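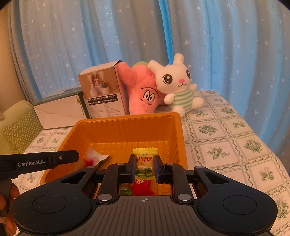

4. Filling the tray

This section explains how to put the wrapped candies in the Prelteck counter tray. Please read it fully before you open the first bag. If the tray is not yet washed, go back to section 3.

Before you start

Place the tray on a flat table with the long side toward you. The rim must be free on all sides. Do not put the tray on a cloth, for the cloth can slide together with the tray.

Soft toys, boxes and other decoration can stand behind the tray. They should not lean on the rim. A box with open top flaps should be turned so that the flaps do not hang above the candies.

Steps

1. Wash your hands and dry them well. Damp fingers leave marks on printed paper wrappers.

2. Sort the candies by the size of the wrapper. Large wrappers go in first, small twisted ones go in last.

3. Check each wrapper. Both ends must be closed. If a wrapper is open or torn, throw the candy away and do not try to close it again.

4. Lay the first candies flat on the tray floor, with the printed side up. Leave a space of 2 fingers between them, so that a customer can take one and not touch the others.

5. Put different colors next to each other. A yellow-and-green wrapper is easy to see beside a red one. Two red wrappers side by side look like one large piece from a distance.

6. Pear syrup candies (the wrapper says 梨膏糖) should be placed where the name can be read. Many older customers ask for them by this name.

7. Fill the tray to 6 cm below the rim at the most. The ribs on the inner walls can help you to see if the level is the same on both sides.

Note: It is possible to begin with only a few candies. The tray is deep, and a small quantity can be difficult to see from a low chair. In this case use the Nidlow raised insert (sold separately) and begin again from step 4.

Note: White wrappers crumple more easily than the colored ones. A crumpled wrapper with a candy inside is still good to offer. Press it lightly with the hand to learn if it is full or empty.

Caution: Hard candies are a choking danger for children under 5 years. Keep the tray out of their reach, especially when plush toys are standing near it. Small children come for the toy and find the candy.

Caution: Do not run a humidifier on the same table as an open tray. Sugar takes moisture from the air and the candy will stick to the paper. Keep a distance of 2 meters or more.

Taking candies out

Take one candy at a time, and hold it by the middle of the wrapper. Do not pull at the twisted end, it can open. Empty wrappers must not go back in the tray. Provide a small bowl for them.

At the end of the day

Cover the tray with the Skuvodport lid and press on all four corners. Every Thursday take all candies out, wipe the floor and the ribbed walls with a dry cloth, and fill again from step 2.

For replacement lids, contact the Coppens service desk and give the color of your tray. Cleaning of stains is described in section 5.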